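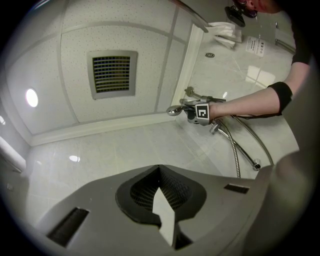 The 31-Day Cold Shower Plan, and Why I Quit Reading It

My brother-in-law sent me a link to the Kukness program. For 51 dollars you get a PDF, a timer app and a promise that cold water will fix your sleep, your mood and your marriage. He has paid. I have not.

I did read the free sample, twice. It says the method was tested on 2,498 people in Colldale. Tested how? By whom? Compared with what? The footnote goes to a page on the same site that sells the PDF -- and a bathrobe. 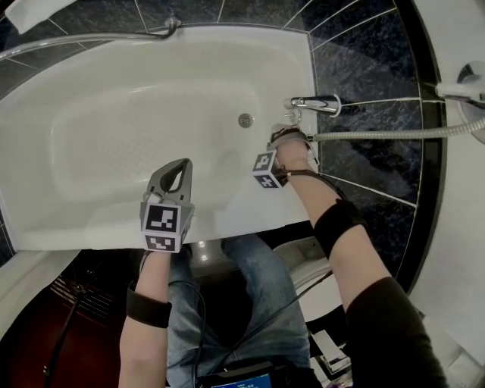 Dark tile, white tub.

My guess is that people feel better in January because they made a plan and stuck to it. You could do the same with a walk before breakfast. Of course a walk is free, so there's no app.

The sample also claims warm baths make you "soft." My grandmother took one every night and ran a feed store until she was past eighty. I'd like to see the founder lift what she lifted. 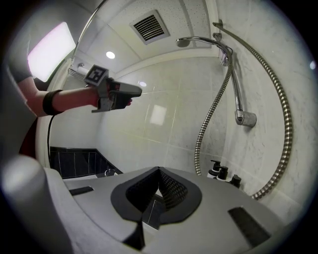 Theerawat Jitpraphai

A reader wrote in after my last post on Sirka tea to say I never try anything before I complain about it. Fair enough, so I tried this one. Four mornings. I was cold, then I was awake, then I wanted coffee. I slept the same as always. My brother-in-law says four days is too short, and that the change comes in week three. He is in week two.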